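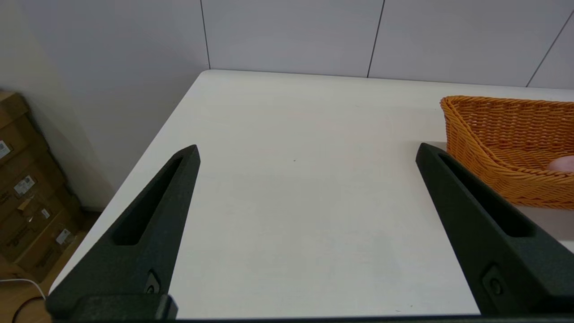
Emprego > Comércio e Loja

Imprimir | Enviar por e-mail

Assistente de loja e montras (m/f) — Doline, brinquedos e casa

Precisamos de alguém. Depressa, se possível. A época começa em março e a equipa está curta desde o Natal.

A Doline é uma loja de rua, dois pisos, brinquedos em baixo, coisas para a casa em cima. Vendemos marcas pequenas (Kusik, Dubey, mais umas quantas que vão mudando) e fazemos embrulhos à mão, muitos. No piso de cima há têxteis, loiça, cestaria. No de baixo, cozinhas de brincar, puzzles, peluches, livros de cartão. Armazém nas traseiras, 22 degraus para baixo, sem elevador. Convém saber já.

O que vai fazer:

- atender ao balcão, telefone incluído
- receber encomendas, conferir guias, etiquetar
- repor prateleiras antes da abertura
- montar a montra e as mesas de exposição, mudam de quinze em quinze dias
- embrulhos. Outra vez: muitos
- tirar fotografias simples aos artigos para a loja online e escrever duas linhas sobre cada um
- fechar a caixa nas noites em que lhe calhar

A loja online tem neste momento 834 artigos e uma boa parte está sem texto decente ou com o texto do fornecedor, mal traduzido. Quem entrar vai pegar nisto aos poucos, nas horas mortas da tarde. Gostar de escrever ajuda. Saber pôr acentos ajuda mais.
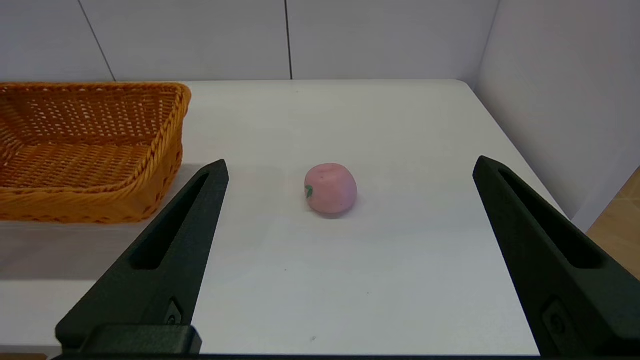

As mesas de exposição são a parte de que toda a gente gosta e que toda a gente deixa para o fim. Regra da casa: poucas peças, espaço entre elas, preço sempre visível. Nada de encher até cima. Se já fez montras noutro sítio, mande fotografias. Se não fez, mande na mesma a candidatura, aprende-se.

Procuramos:

- experiência em loja, pelo menos um Natal completo
- à-vontade com crianças e com pais cansados
- português fluente, inglês para desenrascar, francês seria óptimo no verão
- computador na óptica do utilizador (usamos o Wokden para o stock, damos formação, é chato mas funciona)
- disponibiliade aos sábados, sem volta a dar. Folga ao domingo e mais um dia rotativo
- conseguir pegar em caixas com peso

Não pedimos curso nenhum em particular. Carta de condução dá jeito para as feiras mas não elimina ninguém.

Oferecemos:

- contrato a termo de seis meses, renovável, com intenção de ficar
- 40 horas semanais, turnos rotativos das 9h30 às 18h30 ou das 11h às 20h
- salário base a falar na entrevista, subsídio de refeição em cartão
- prémio de 400 euros pago em janeiro a quem fizer a época toda
- desconto de funcionário nos dois pisos
- uma cozinha pequena com micro-ondas novo

Também aceitamos candidaturas a meio tempo, só tardes e sábados. Digam isso logo no assunto do mail, senão perde-se — estamos a ler tudo entre clientes.

Como concorrer: currículo numa página, duas no máximo, e um parágrafo a dizer porque é que quer trabalhar numa loja destas. Um parágrafo, a sério. Cartas de apresentação copiadas da net notam-se. Ao cuidado de Sneha Pant, por e-mail através do botão do anúncio ou em papel, ao balcão, de manhã. Ao sábado não, por favor.

Entrevistas na loja, à quinta-feira, antes de abrir. Vamos chamar 10 pessoas. Quem passar faz uma tarde à experiência, paga, para ver a equipa e a equipa ver quem chega. Respondemos a todos, mesmo que demore um bocado.

Entrada imediata. Se tiver de dar aviso prévio onde está, esperamos, mas avise já quantas semanas sao.

Dúvidas sobre horários: passar pela loja ou ligar depois das 15h, antes disso o telefone toca e ninguem atende.

Imprimir este anúncio | Enviar a um amigo

Anúncios recentes nesta categoria

Operador(a) de caixa, part-time fins de semana
Costureira para arranjos, ateliê de bairro
Responsável de armazém, turno da manhã
Florista com experiência em ramos de noiva
Vendedor(a) de calçado infantil
Ajudante de padaria, entrada às 5h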